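La télécommande universelle

J'avoue un faible pour cet objet, alors je vous raconte -- à ma manière, et l'ordre chronologique attendra un peu. Une télécommande universelle pilote plusieurs appareils de marques différentes, le plus souvent par infrarouge.

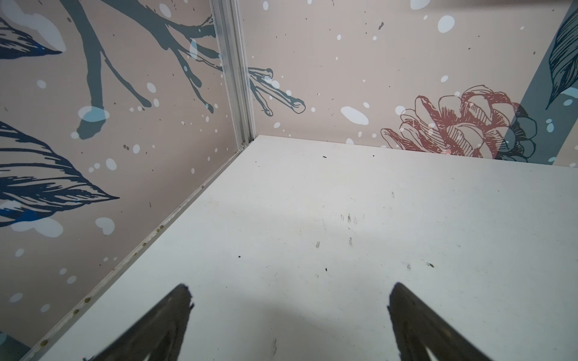 Il y a deux grandes familles. Les modèles à codes, d'abord : on cherche sa marque dans un livret et on tape un nombre (chez moi, c'était le 1581, trouvé après 48 essais !). Et puis les modèles à apprentissage, qui copient le signal de l'ancienne télécommande, touche par touche.

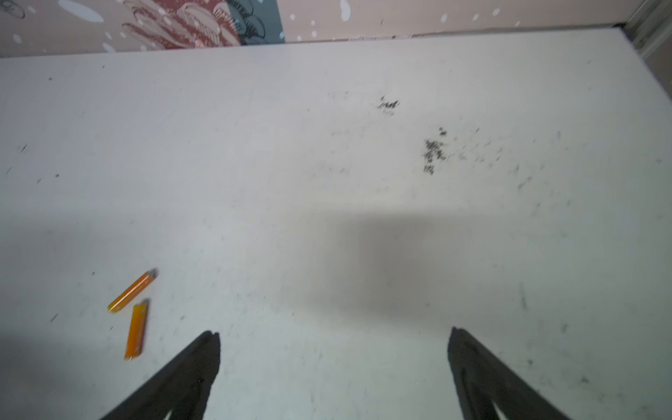

Club Steltier, section Électronique domestique

La portée tourne autour d'une dizaine de mètres, moins si les piles faiblissent. Ma vieille Tarner tenait neuf touches en mémoire, pas une de plus -- la Studholm en acceptait 10, j'étais ravi. 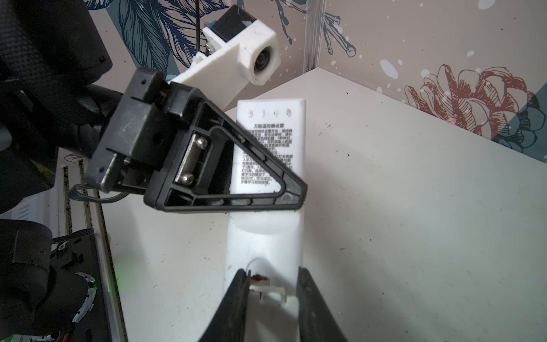
Yichen Zheng m'écrit que l'apprentissage rate souvent sous un éclairage fluorescent, et qu'il vaut mieux éteindre avant de commencer. J'ai essayé en juin avec la Enache, et je l'ajoute volontiers à l'article.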